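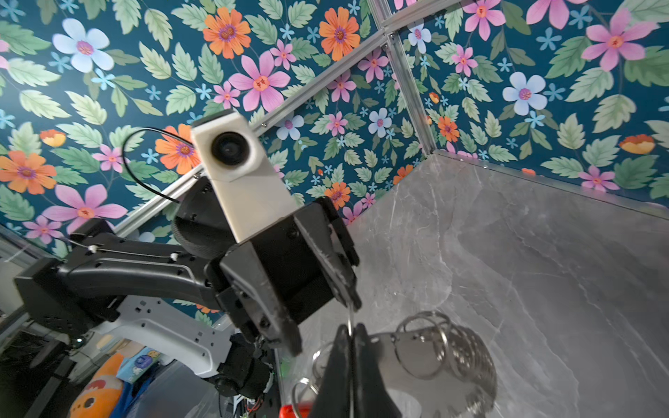
Baoshan Zeng wrote to us that the rings in the Trikley pack are stiffer than a bank vault and asked whether we had tried opening one ourselves. We have. The following section has been rewritten as a result.

4. Putting keys on rings

Before you start, gather your keys, the split rings and the tags. Work on a hard, flat surface with a pale top, if you own one. A ring dropped on a patterned carpet belongs to the carpet.

4.1 Separate one ring from the rest. Split rings like to nest inside each other, and pulling makes them cling harder. Slide one sideways until it comes free.

4.2 Find the end of the coil. Run a fingertip round the ring until you feel the step.

4.3 Lift the end just far enough to take the key. A staple remover does this well.

CAUTION: Do not use your teeth. Do not use anyone else's teeth.

4.4 Push the hole of the key into the gap and feed it round until it drops inside the ring. The key should now swing freely. If it sits wedged between the coils, it is only halfway there - keep going.

Note: A ring that stays open after you let go has been bent too far. Throw it out. Squeezing it with pliers gives you a ring that looks fine until you are at your front door.
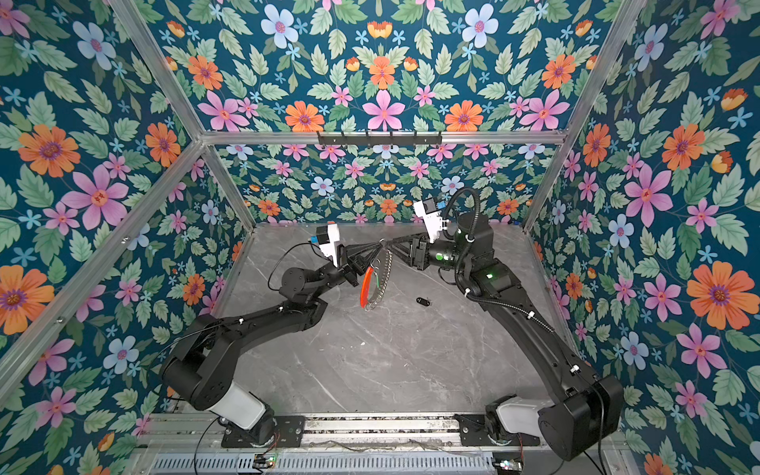 Jianguo Tang reports that he put 8 keys on one ring and could no longer find the shed key in the dark, which brings us to sorting.

5. Sorting and hanging

5.1 Lay out every key and fob you own. Anything you can't identify goes in an envelope marked December. If you haven't needed it by then, you may stop being sentimental about it.

5.2 Keep to 5 keys on a ring. Car fobs get a ring of their own, as they are bulky and bully the others.

5.3 Give each set one coloured tag. Choose the colours once and write them down inside the cupboard door.

5.4 Hang each set on its own hook, tag facing out. 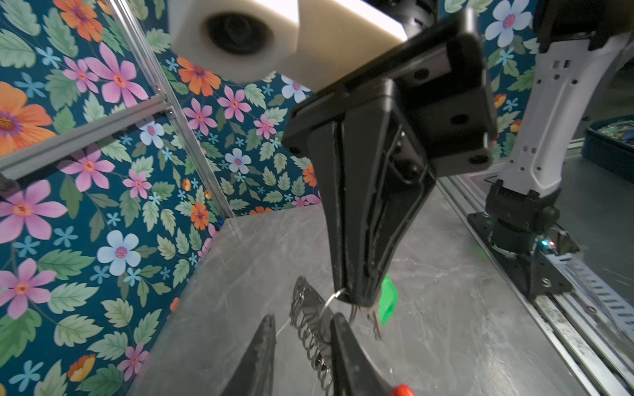
Can the tag go on the same ring as the key? It can, and for a single key that is the simplest arrangement, but fit the key first and the tag second.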